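Home | Older entries | Garden | Books | Newer entries

Saturday, and I have finally done something about the back room. I'd been promising Ecaterina since February and she has been very patient, by which I mean she has mentioned it every single week.

Started just after eight with a coffee and a podcast I didn't listen to. The plan was the table first and then the shelves, and I was going to be home by lunch. (Ha.) The table had turned into the place where everything goes when you've got your hands full and someone's asking you a question. Mail, the hole punch, three of my own mugs, the catalogue from Groveren that I keep meaning to cancel, a jar of rubber bands that had all gone sticky. I put the lot in a box and carried it out to the hall, which felt like enormous progress even though all I'd done was move it four metres.

Then I wiped the table down properly and sat and looked at it for a while. I'd forgotten it was such a nice plain white! I swore I'd put back two things and two things only — the red book with the gold on the cover, and the little green plant that Baptiste gave me when I moved desks. The book is a bit of vanity, I admit. I've read maybe 50 pages of it and it's been lying shut for ages. But it looks so handsome lying there, and every room needs one thing in it that isn't useful. The plant went next to it, up the far end where I won't knock it over with my elbow. 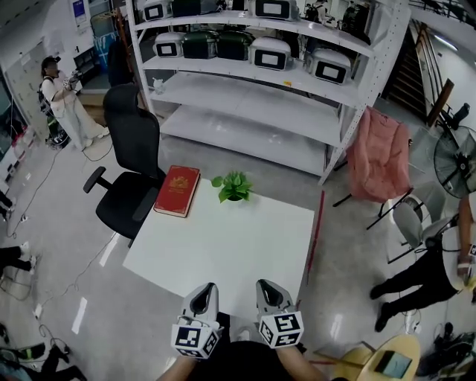
Relu reckoned the plant would be dead by winter that far from the window, and that I should swap it for something that likes neglect. He might be right, he's kept a fern going for years. But the leaves are broad and bright and it looks perfectly cheerful to me, so it's staying put until it complains. Chinyere took my side and then spoiled it by asking when I'd last watered it. I changed the subject.

The shelves took the rest of the morning. I'm pleased with those, more than I expected to be. It's just a big white metal unit with the holes up the sides, not much to look at, but everything boxy now lives on the top two levels and the two below are as good as clear. I tried sorting the cases by colour, all the dark green ones together and then all the white ones, and it looked so fussy that I gave up and let them mix. Chang-ho wants to fill the lower shelves straight away with the Woltelholm binders. I have asked for one week of just enjoying the space. One week! I don't think it's too much.

There was a low moment before lunch when I found the invoice folder from the Nkuna job, which I'd told everyone was lost. Eighty-something pages — 84, I did look — all in the wrong order, and one of them for $1640 that we'd been arguing over since before Christmas. So that's Monday sorted. I put it in my bag so I can't pretend I didn't see it.

The black office chair is still too tall for me and I still haven't worked out the lever. Good mesh back on it though, and proper padded arms, so I've parked it on the left side of the table and called it the reading chair, on the grounds that if I have a reading chair I might read the red book. We'll see. Ecaterina sat in it for 13 minutes while she ate a sandwich and said it was the best seat in the building.

Things still to do, so I don't forget: hang the calendar, go through the box in the hall (it can't live there, I've already walked into it twice), find out whose umbrella that is, ring Uster about the blind. And get a saucer for under the plant before it leaves a ring on my lovely clean table.

Home by two with dust up both sleeves. Had toast for tea because I couldn't be bothered with anything else, and the cat sat on my feet the whole time. Early night, I think. My shoulders are going to hate me tomorrow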